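vornetti-fofocas - LEIA-ME

Corpus de notas curtas sobre celebridades, em português. Casamentos, separações, compra de casa, quem foi visto jantando com quem. Juntado a partir de três sites: Vornetti, Sodholm e Hawthorne. Versão de março.

O que tem dentro

notas.csv - uma linha por nota: id, site, mes, titulo, corpo, tema
temas.txt - lista dos temas, 17 no total
splits/ - treino, validação e teste (80% treino, o resto dividido igual)
limpeza.py - o script que usei, feio mas roda

Campo corpo vem sem HTML. Aspas normalizadas. Acentos em UTF-8, se aparecer lixo é o seu editor abrindo como latin-1.
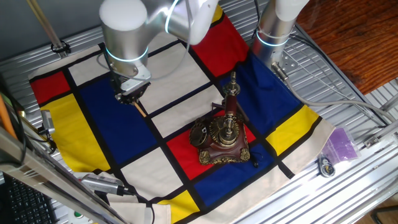
Temas

Um tema por nota, o principal. "Noivado" e "casamento" são separados. "Imóveis" pega mansão à venda, mudança de país, reforma, briga com vizinho. Nota que mistura filho e divórcio vai em "divórcio", decisão meio arbitrária mas ficou assim na marcação toda.

"Outros" ficou grande demais. Vou quebrar na proxima versão.

Problemas conhecidos

- Sodholm republica a mesma nota com título trocado. Tirei as cópias idênticas, as reescritas ficaram.
- 59 notas sem mês. Campo vazio, não é zero.
- Hawthorne escreve muito "uma fonte próxima ao casal". Modelo treinado só nele repete isso sem parar.
- Idade das pessoas é a do dia da publicação, não corrigir.
- Alguns corpos terminam no meio da frase, vieram assim do site.
- Brastport saiu do corpus: era quase tudo tradução automática, e ruim.
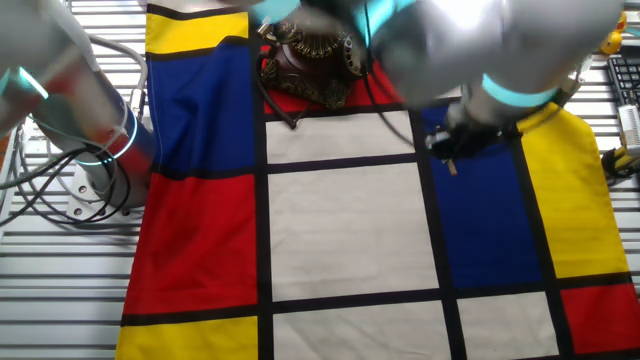 Uso

Serve para classificação de tema, geração de título, estudo de estilo. Não serve para checar fato nenhum - é fofoca, metade foi desmentida depois e o desmentido não está aqui. Também não usem para montar perfil de gente real, por favor.

Para rodar:

python limpeza.py --entrada bruto/ --saida notas.csv

Precisa de Python 3.9 ou mais novo e pandas. Demora. Se travar na leitura, apague a pasta tmp e rode denovo.

Licença

Anotações e script: CC BY 4.0. Os textos continuam dos sites. Pedido de remoção: abrir issue com o id da nota, tiro na versão seguinte.

Mudanças

março - saiu Brastport, entrou o campo mes, splits refeitos
janeiro - primeira versão, sem splits

Falta fazer: quebrar "outros", marcar as notas reescritas do Sodholm, trocar o nome do repositório que só fala do Vornetti.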